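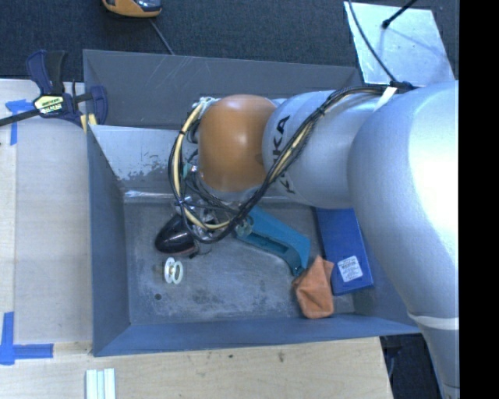
Slide 1. KUKA robot arm above a metal bin.

Speaker notes: Seasonal records of damselflies at the Foncombe wetlands
Presenter: Henok Degefa, with field records by Wondimu Alemayehu

Opening (keep under two minutes)
Good afternoon, and thank you to the Ambaye Naturalists' Society for the invitation. I acknowledge the landholders who granted access to the northern ponds.

Slide 2. Survey area
The survey covered 13 ponds between the Foncombe levee and the Zenlow Road culvert. Each was visited in the morning, once the air temperature had reached the minimum set out in the protocol. Ponds 4 and 9 were dry by April and were dropped from the late-season visits.

Slide 3. Records
We hold 396 accepted records. A further 101 were submitted without a photograph or specimen and have been set aside pending review. They do not appear on the maps. Please direct any questions on individual records to Mr Alemayehu.

Slide 4. Late flight dates
Pause here for the chart. Seven species were recorded later in the season than in any previous survey of the district. In most cases the extension is a matter of days. The exception is a ringtail population at Pond 11, where mature males were still holding territory on the sedges after the first cold nights. Colour had dulled considerably in the older males and identification relied on the appendages.

Slide 5. Limits of the data
Earlier surveys ended sooner than ours did. Some of the later dates may therefore reflect observer effort. We make no claim regarding climate on the basis of a single season.

Slide 6. Next season
Visits will begin a fortnight earlier. Records should be entered in the Cindent database using the revised form, with the pond number in the first field. Old forms will be returned to the observer.

Questions to be taken from the floor until 3.30 pm.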